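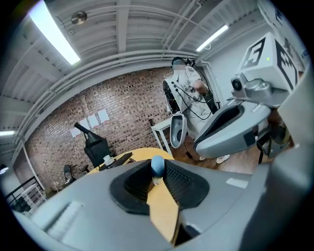 On the Repainting of Shop Fascias

Print this page | E-mail to a friend

It has been the practice of this blog to set down, at intervals, such observations on the sign trade as may be of use to those who commission signs as well as to those who make them. The present entry concerns the repainting of existing fascias, a class of work that has grown steadily in my own order book and on which I am asked for advice more often than on any other.

The usual enquiry runs as follows. A shop has changed hands or changed its name. The fascia is a painted timber board, sound in most respects, carrying the lettering of the former business. The new owner wishes to know whether the board may be kept. In the majority of cases it may, provided that the old lettering is properly dealt with before any new colour is applied.

Old lettering has thickness. Enamel laid over enamel, sometimes by several hands over many years, will stand proud of the ground, and no quantity of topcoat will hide it. In low sun the former name can be read through the new one from across the street. I was called to such a case in Pindby in November, where the previous trader's name was legible at 300 mm high beneath two fresh coats of dark green. The owner had paid £568 for the work and was understandably dissatisfied. The whole board had to be taken back.

My recommended procedure is to flat the old letters with a coarse paper on a hard block until a fingertip passed over the edge meets no step. The board should then be washed down, left to dry fully, and primed. A second flatting follows the primer. Where the old paint is thick or of uncertain age it should be tested for lead before any abrasive is used, and if lead is found the work must be done by wet methods with the proper protection. Owners are sometimes reluctant to pay for the test. I do not begin without it.

The setting out deserves equal care. A fascia that suited a long name will not necessarily suit a short one. The temptation is to enlarge the short name until it fills the board, and the result is nearly always coarse. I prefer to leave generous space at either end and to keep the height of the letter to what the frontage will bear. On the board at Pindby the new name, Ugwu, was drawn at a smaller height than the one it replaced, with a line of 25 mm capitals beneath giving the nature of the business. The owner had expected something larger and asked for a paper pattern to be taped up before giving approval. I now offer a pattern as a matter of course and include it in the quotation.

Shading and outlining should be settled at this stage also. A blocked shade to the lower left remains the convention in my part of the country and reads well from the pavement. It adds a day to the work.

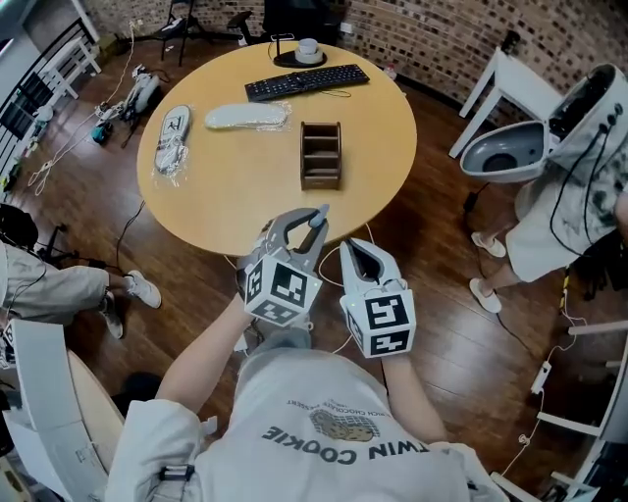
Prys Ruddock has written to dispute the whole basis of the above, maintaining that a board which has been painted more than once should be taken down and replaced, that the labour of flatting costs more than new timber, and that clients are poorly served by being told otherwise. He adds that he has not repainted an old fascia in Hendance for seven years and has had no complaints.

I accept the point on cost where the board is small and plain. Many are neither. A moulded fascia with its original cornice cannot be replaced for the price of a sheet of timber, and in a conservation area its removal may require consent. There is also the question of fixing, as the wall behind an old board is seldom in a state to receive a new one without making good. I would ask any owner to obtain both prices in writing before deciding.

A short note on materials. I have been trying the Callotik primer on weathered softwood and find that it sands cleanly, though it is slower to harden in cold weather than I should like. I shall report again when the test panels have stood through a winter on the north side of the workshop.

The next entry will deal with the care of gilded numerals on fanlights, on which Petrică Chiriac has kindly lent me his notes.

Shares: 25 | Comments: 7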